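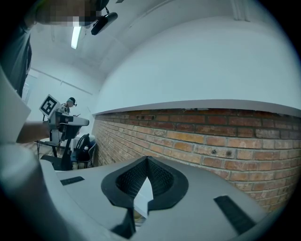
Plenlow Household Words

Word list and short recordings of everyday household vocabulary, as spoken in the Plenlow area.

Contents

words.csv - 1025 entries, one per line
audio/ - 3000 clips, mono WAV
notes.txt - spelling choices and open questions
CHANGES

Columns in words.csv

id: number, never reused after an entry is removed
headword: local spelling
gloss: short meaning in standard English
room: kitchen, wash, yard, bed or other
clips: file names, separated by semicolons

Where the words come from

The first entries were typed up from the Tallano card index, which covers cooking and laundry well and gardening badly. The rest were collected from speakers in Purau Lane and the streets behind it. Speakers were asked to say each word twice, once alone and once in a sentence. Some only gave the first, so not every word has a sentence clip.

Spelling

We follow the Khaemba spelling rules except for final -er, which is kept as written on the cards. Search for both forms if a word seems to be missing.

Known problems

- 200 clips have traffic noise and are marked N in the file name.
- "Room" was filled in by 2 people who disagreed about sheds. Check yard and other.
- Plurals are listed only when irregular.
- Entries added in December have no sentence clips yet.

Use

Free for teaching and research. Please keep the id numbers if you pass on a changed copy. Corrections are welcome - send the id and the new text, one entry per line.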